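Wostell Evening Classes
Everyday Materials, handout for week 2

Welcome back, everyone! Last week we got a bit carried away with glass, so today I want to slow down and spend our time on wood and clay, the two materials most of us touch before breakfast without giving them a thought.

Wood first. A tree grows in long fibers, a bit like a bundle of drinking straws, and whatever you carve from it keeps that pattern for good. It takes up moisture from the air and swells across the grain far more than along it (this is why your back door sticks in June and behaves in winter).

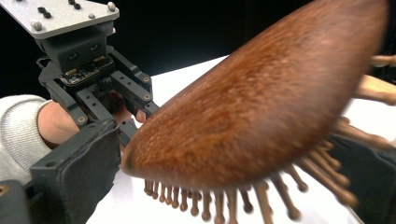

Clay and the kiln

Clay is a different animal. While it's damp the tiny flat particles slide over each other, and you can push it into nearly any shape you like. Heat it past 1,000 degrees Celsius or so and those particles start to fuse, and after that there is no going back to mud, however long you soak it.

Handmade pots tend to keep a record of the fingers that made them, and I'm very fond of that.

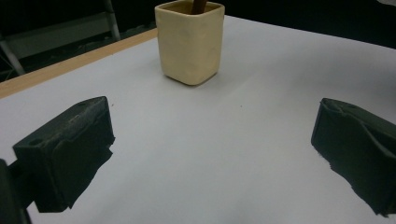 Glaze is really a thin coat of glass, so last week's notes will come in handy after all! A matte one often has tiny crystals in it that scatter the light. For next time, please read the first 10 pages of the Presham booklet and bring one small thing from home, wood or clay, your choice.

Comments (2)

claybythebay: Does the booklet cover salt glazes too?

mornings_629: Missed this class, so thank you for putting the notes up. My back door says hello.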